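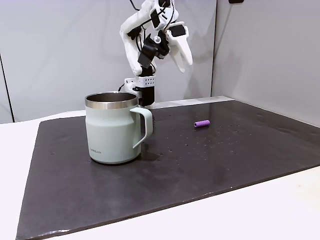
Setting up a reading record scheme in a village primary school

These notes cover a paired reading scheme run by visiting helpers over one term. They were written for the Trandthorpe link schools and assume a school with one shared classroom, no library and a head teacher who has agreed to the scheme in writing. Adjust the group sizes if your school is larger.

What you need

A box of graded readers (200 titles is enough for one school)
One exercise book per child, ruled in columns
A class register copied by hand
A lockable cupboard
Two helpers per session, one of whom speaks the children's home language

Step 1. Agree the timetable

Ask for a fixed slot before the midday break. Slots at the end of the day are lost whenever the school closes early for weather, festivals or exams. If the term starts in September, leave the first week free, as enrolment is still going on and the register will change.

Step 2. Grade the books

Sort the readers into 6 levels and mark each spine with coloured tape. Do not rely on the publisher's age bands. They are set for children reading in their first language and will run too high. Everaldo Fontes graded the Toledo box by sentence length and number of new words per page, and his sheet can be copied for any other box.

Step 3. Place each child

Sit with one child at a time, away from the others. Start at the lowest level and ask the child to read a page aloud. Move up a level when the page is read with fewer than five errors. Stop at the first level where the child cannot tell you what happened on the page, even if the words were read correctly. Many children decode well above the level they understand, and placing them by decoding alone is the most common fault in schemes of this kind.

Write the level in the exercise book and in the register. Do not read levels out to the class.
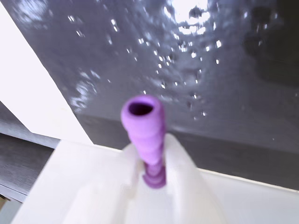

Step 4. Pair the children

Pair a stronger reader with a weaker one, no more than two levels apart. A wider gap tends to leave the weaker child listening. Brothers and sisters should be placed in separate pairs unless the teacher asks otherwise.

Step 5. Run the session

Each pair takes one book. The weaker reader reads first, then the partner reads the same page. After the last page both children write the title, the date and one sentence in their exercise books. The sentence may be in either language.

Step 6. Keep the record

Copy the titles into the register on Monday. A blank row for two sessions running should be raised with the class teacher, not with the child. Genivaldo Peixoto's version of the register has a column for absence reasons, which is useful at harvest time.

Handing over

Begin handing over at the halfway point of the term. The class teacher should lead at least four sessions with the helpers present. Leave the cupboard key, the grading sheet and the register with the school.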